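Ticket: Handheld gripper purchase, Istala room
Opened: Jan 11, 2023
Status: waiting on quote
Queue: Khattak equipment planning

1. Request
Room wants a second pair of handheld grippers and spare marker cubes. Budget line has 200 left for small parts, so the grippers need their own line.

2. Current setup
One operator works with two grippers, a marker cube on each. Spare cubes from Sornow are 45 each – four would fit the line with 20 over.

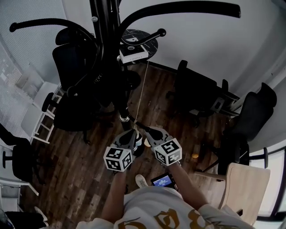 Both grippers in use, marker cubes fitted.

3. Floor space
A second operator needs clear floor to move in. Office chairs and the round side table stay in the room, so the plan has to allow for them. The coat rack has hooks at different heights and takes up little floor. Keep it on the task list.

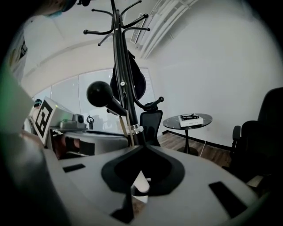
4. Quotes
Brimden quoted 56 days for delivery. Sornow has not sent a lead time. Asked again, reference 72.

5. Next step
Hold the gripper order until Sornow replies. Cubes can go out now – approval sent to Khattak purchasing.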